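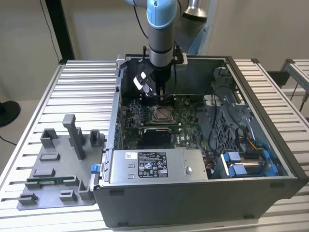 Inside the Old Office Towers

Welcome to this small page. My name is Evanthia Fragkou and I collect, open and repair used desktop computers together with two friends, in a workshop we call Orko. This page is for people who like to see how such a machine is built inside, and also for those who wrote to me in July and asked what is worth keeping from an old office tower before it goes to recycling.

The towers came to us from Papadakis, an accounting company which changed all its equipment in the same summer. There were 38 of them, all stored in a corridor, and we paid 5 euros for each one. For this price you cannot expect miracles. Some of them did not start, some had no hard drive, and one had a dead spider in the fan. But most were complete, and I was happy with them.

We always work with the tower lying on its side. The side panel comes off first, and then all the big parts can be reached from above. I like this position very much, because a screw that falls will stay somewhere on the board and you can find it again. When the tower is standing, the screw goes to the bottom and hides under the cables for a long time.

The drive carriers in this kind of case are blue plastic with rounded tabs. In our towers the blue color tells you which part you can move by hand, and it is a good idea from the people who designed it. The plastic becomes hard with the years, so please press slowly. We have broken several tabs and there is no nice way to glue them. If you have one tower that is only for parts, save all the carriers from it.

The power supply is the big silver box. We do not open it, and I ask you also not to open it. Read the label, write the numbers in your list, and test the whole unit outside the case. If it fails the test, it goes to recycling as it is. A used one from the same model is cheap and the connectors will surely fit.
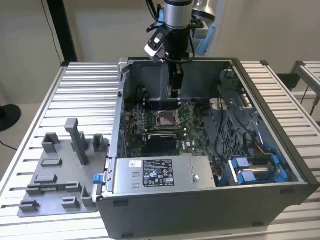

Tower with the CPU socket empty. The memory slots are above it, the compact graphics card is lower on the board.

The socket is the place where I am most careful. It is a square metal frame with a lever, and when there is no processor in it, I do not put my fingers or a cloth near. If dust has fallen inside, use only air. We lost one good board because I wanted to clean it too well, and I still think about it.

For the processor, we remove the old paste with alcohol and a paper filter for coffee. Then it goes in a small box with the name of the model on it. Please do not put processors together in one bag, as we did the first year.

The memory is easier. Open the clips at the slot, pull the module straight up, and hold it by the short sides. We test every module during one night, and in this group 95 modules passed. Those that did not pass I give to my nephew, who makes key rings from them.

The graphics cards in these machines are small and not strong. For games they are of little use, but for a second monitor in an office they do the work well. Clean the heatsink with a soft brush and look at the slot cover also, it is often a little bent.

The finished computers get a number on a paper tag and are listed on the Jusetti board, where schools and clubs in our area look for used things. The last one we tagged has number 904. The metal that we cannot use goes to Sterau, who takes empty cases every second week and asks that all plastic is removed before.

If you have the same kind of tower and you miss a carrier, a slot cover or a memory module, write to me with the model name from the front of the case. I answer in the evenings, sometimes slowly. Shipping you pay yourself, the small plastic parts are free.

Page updated 2 September 2021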